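Portes ouvertes chez Jonddale, vos retours ?

pivoine_50
J'y étais le 10 octobre 2025 avec mon fils, on est restés toute l'après-midi (parking infernal, prévoyez le bus). La démo du bras qui attrape des petits objets dans un bac, j'ai adoré !

Geraghty
Mouais. Cinq objets dans un bac gris, pour moi c'est du spectacle. Chez Tasport on en voit passer 2000 par jour, des pièces, et personne ne fait la queue pour regarder.

pivoine_50
Des pièces toutes pareilles, non ? Là il y avait un cube, une brique bleue, un anneau jaune, et surtout un gobelet transparent. Yurani Inga, qui présentait, nous a dit que le transparent était le plus pénible à repérer pour les caméras.

Geraghty
Ok pour le transparent, je te l'accorde. Mais sept minutes d'explications avant que ça bouge, c'était long.

ekance_fan
Pas d'accord, moi j'ai préféré les explications ! Quelqu'un a des photos ? J'étais coincé au fond.

pivoine_50
Tiens, j'en mets deux : 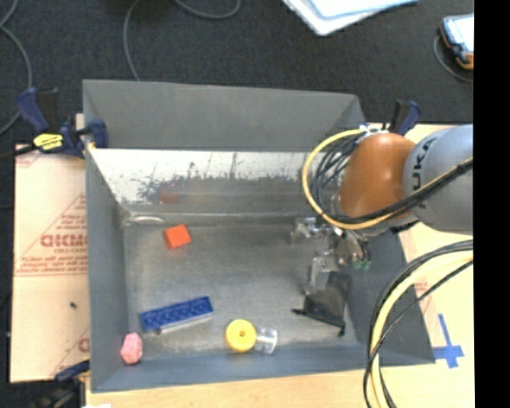 Le KUKA au-dessus du bac, sur les deux.

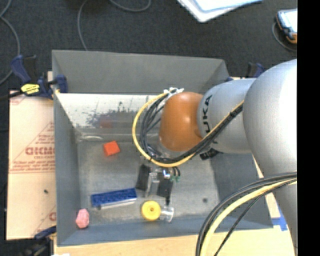
ekance_fan
Merci ! Et au fait, il faut s'inscrire pour la prochaine visite ?

pivoine_50
L'inscription se fait à l'accueil ou par téléphone, c'est gratuit. La prochaine est en février, par groupes de 7, et les enfants sont acceptés s'ils viennent avec un adulte.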